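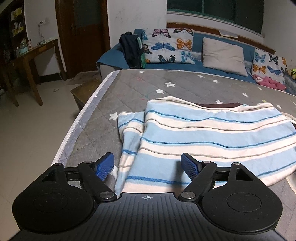
*Striped towel, folded, on the gray mattress.*

# The Standum Towel Set, After One Winter

I did not set out to have opinions about towels. I had a perfectly workable pile of them, inherited in stages from two apartments and one aunt, and they dried me to the standard I'd grown used to, so long as I kept moving. Then February arrived, the guest room had to be made fit for my mother-in-law, and I found myself reading the small print on terry cloth at eleven at night.

The set I bought is made by Standum, who will sell you two bath towels, two hand towels and a washcloth the size of a playing card for $66. The label gives the weight as 600 grams per square meter. I'm told this is respectable. It is also heavy enough that the wall hook in our upstairs bathroom, a veteran of the old towels, gave up in the second week and took a piece of drywall with it. I've left the hook out of the final score.

**Out of the bag.** Useless. New towels are coated in something that makes them feel like a hotel in the store and like a raincoat on your back. The first shower after they arrived, I mostly moved the water to a different part of me. Standum says to wash before use, in type I found later. Wash them three times and skip the fabric softener, and things look up.

**Drying you.** Once broken in, excellent. One pass does it. My husband claims the old ones were "more honest" and still keeps his favorite, a brown item with a hole you could read through.

**Drying themselves.** Less excellent. Hung over a door they are still damp at breakfast, and in a bathroom without a window (ours) you need to plan. I moved them to the rail on the landing, where everyone now walks into them.

**Lint.** The first load put enough fluff in the dryer trap to stuff a small pillow. By the fourth it had settled down. Do not wash them with anything black. I did, and spent a work meeting looking as if I'd been hugging a sheep.

**Looks.** Fine. They hold their shape, the hems haven't gone wavy, and the hanging loop is sewn in properly – a thing I now check on other people's towels.

I also tried a Wamwood bath towel, lent by my neighbor Vandana Uniyal, who swears by them. It's thinner, dries overnight anywhere, and has the warmth of a handshake from a bank. For a gym bag I'd take it over the Standum without thinking. For getting out of a bath in a cold house, no. She has asked for it back twice.

My mother-in-law stayed nine nights and said the towels were "very thick," in a tone I'm still working on. She took one of the hand towels home by accident.

Would I buy the set again? Yes, though I'd skip the washcloth if they'd let me, and I'd fit a better hook first. Four out of five. The drywall is booked for spring.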